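Making the bed when you are not a bed-making person

When I moved to this apartment in May, I made a promise to myself that I will make the bed every morning. In my mother's house the bed was always made before coffee. In my own house, for many years, it was never made, and I would come home at night to the same heap I left at seven in the morning. I am not proud of it.

So now I want to write down how it is going. Maybe it is useful to someone who also has the heap.

The first thing I changed is the number of layers. I used to have a flat sheet, a thin cotton blanket, a comforter, and a decorative cover from Skondell which I bought because it looked very nice in the store. Every morning I had to pull four things straight, and when I was pulling the fourth the first one was already crooked again. I gave the decorative cover to my cousin Charito Lumanlan, who has a guest room and more patience than me. Now I have one fitted sheet and one big blanket, and in the cold weeks I add a second blanket under it.

The second thing is the time. I tried to do it immediately after waking up, as all the articles recommend, but I am not a useful person at that hour. I do it after I brush my teeth. It takes me 2 minutes if I don't look for anything that disappeared in the covers during the night. My reading glasses are the usual problem.
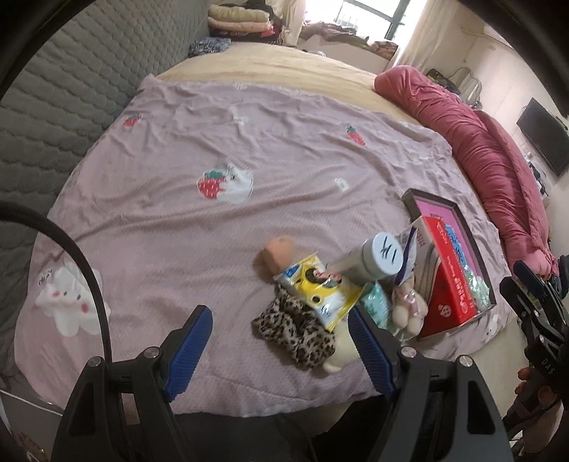
My rule for the blanket is that it must reach the edges more or less, and that is all. I don't iron it, and I don't try to make it flat like in a hotel. When I started I was smoothing it with both hands from the middle to the sides, then walking around to do it again, and I was late for the bus. Now I take two corners, shake once, and let it fall. The long folds across the middle can stay, and if some of the pale sheet is showing past the far edge I leave it also. With the strawberries and the big white face on it, this is not a blanket that asks for perfection. I know that mauve pink with cartoons is not what a grown woman is supposed to choose. I chose it in one minute and I still like it.

Washing day is more difficult. A blanket this size fills my whole machine, so the sheet must wait for its own load. I use the Lurno liquid, half of what the bottle says, and a slow spin. For drying I hang the blanket over two lines on the balcony and turn it over at lunch. If I forget to turn it, the underside smells a little bit closed, I don't know the right word in English. My neighbor says "musty" and I think it is that one.

What I have not solved is the things that collect on the bed in the daytime. I put something down "only for a moment" and in the evening I have to move everything before I can sleep. I tried a basket on the floor next to the bed, and it worked until the basket was full. Charito told me to empty it every night. I told her that if I was a person who empties a basket every night, I would not need the basket.

Next I would like to find new pillowcases. Mine are from Mitano, they have a zipper, and the zipper is always on the side where my face is. If you know a good plain one with a simple fold, please write it in the comments.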